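Motville Supported Housing Program
Progress Report to the Babaei Fund, Second Reporting Period

Prepared by Tahmineh Shojaei, Program Manager

Summary

The program remains on schedule in both Motville and Trerkusbridge. During the period, 26 households moved into furnished apartments, bringing the number of people housed since the start of the grant to 228. Tenancy support visits continued at the agreed frequency.

Furnishing and Move-In

Each apartment is furnished before the lease is signed. The standard package covers beds, seating, kitchen goods and soft furnishings. Tenants may choose colors and fabrics from stock held at the Brolgate store, and any item refused is returned to stock.

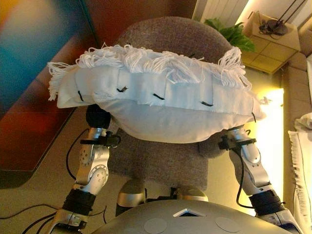

Delivery times at Trerkusbridge lengthened in January when the supplier changed its routes. Arash Soltani has agreed on a fixed Friday delivery with the supplier, and the backlog of five apartments has been cleared.

Staffing

Forough Arabzadeh joined as tenancy officer. The second post at Trerkusbridge is still vacant and has been advertised again.

Variances

Spending on repairs exceeded budget in three units with water damage. The program requests approval to move unspent salary funds to the repairs line. A revised budget is attached as Annex B.

Next Period

Lease renewals begin in Motville. The tenant survey will be issued in the same quarter.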